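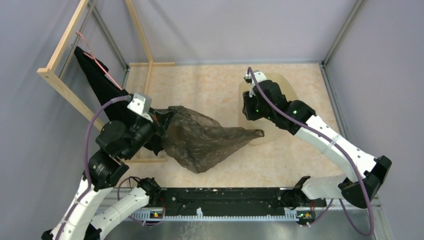 Two-arm cell, bag task. Left gripper on the bag, right arm beside it.

Pustano cell: grip loss fault FAQ

Last updated 2026-02-07

What went wrong?

During bag handling runs in November, the left arm let go of the bag while the controller still reported a good grip. The right arm carried on with its part of the motion and closed on nothing. In 4 cases it kept going until its wrist touched the wooden rack, and the run had to be stopped by hand.

Was anyone hurt?

No. There was one scuffed gripper finger, since replaced.

What caused it?

The gripper decides it is holding something by how far the fingers are from fully closed. Thin plastic film hardly changes that distance. The threshold had been set for garments and was never changed for bags, so a slipping bag and a held bag looked the same to the software.

Does it affect clothing tasks?

We went back through 332 garment runs and did not find it. Fabric is thick enough for the old threshold. We still recommend the update for every cell, as most of them switch between the two.

How do I know if my cell has the fix?

Open the Flaltska controller page and look under Grip. If there is a line called "film mode", you have it. If there isn't, stop running bags and ask the Kollness bench for the update.

What does film mode do?

It compares finger position with motor current and checks the wrist camera before the second arm is allowed to move in. If they disagree, both arms hold position and the run is marked as failed. It makes each run a bit slower.

My run stopped with "grip disagree". What now?

Press the stop button first. Don't reach in to take the bag while the arms are holding position - they are still powered. Once power is off, support the arm, take the bag out, and look for film caught between the fingers or wound around a cable. Then home both arms and start again.

It keeps happening. Is the gripper faulty?

Usually the finger pads are worn or dusty. Wipe them with a dry cloth and try a new bag. Pads are due for replacement at 2000 cycles in any case. If it still stops after that, log it as a hardware fault.

Can I turn the check off?

No. It was possible in the first test version and that setting has been removed.

Where do I report a problem?

Use the Iyengar fault log, with the cell name and the run number. Save the camera recordings before you restart the controller or they will be overwritten.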